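The township has posted its Drosomgate parking plan again, and again it went up as an attachment to an agenda most people will never open. I read it over coffee. It runs 4 pages, and three of those are maps.

The claim is that the new permit zone will pay for itself. Maybe. The last thing that was going to pay for itself was the kiosk system from Zalten, and I have yet to see a line in any budget showing that it did. I asked for one in June. What I got back was a link to the page where I had found the contract in the first place.
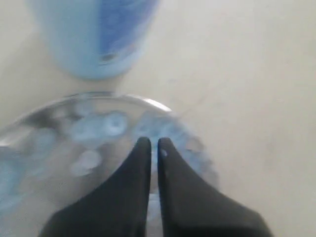
So let's look at the numbers they do give us. The plan assumes 900 permits sold in the first year. There is no survey behind that figure and no count of the cars parked there now. Fitriani Krishnan, who lives two doors from the proposed boundary, asked at the meeting where it came from and was told it was "a planning estimate." She asked who made the estimate. The chair thanked her for her comment and moved on to the next speaker.

Then there's enforcement. The plan sets aside money for signs and nothing for anyone to check the permits. Either the rules won't be enforced, in which case why would anyone buy one, or the cost is sitting in some other part of the budget. I'd like to know which.

I'm told the Tindby lot will take the overflow. Has anybody on the board tried to park at Tindby at 5:30 in the evening? I have. I ended up on Căpraru Street, where the plan would now charge me for stopping.

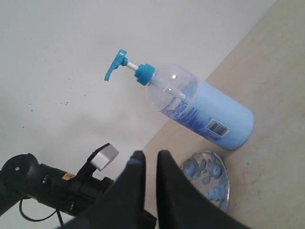
Pump bottle with pale blue liquid, tilted diagonally.

Supporters keep saying the board mailed 2,000 notices and heard very few complaints. My notice had the wrong meeting time on it. My neighbor never got one at all. I wouldn't read much into a quiet mailbox under those conditions.

I may be wrong about the permits, and if they publish the count and the enforcement cost I'll post both here, whatever they show. The comment period is still open. Send yours in writing and keep a copy.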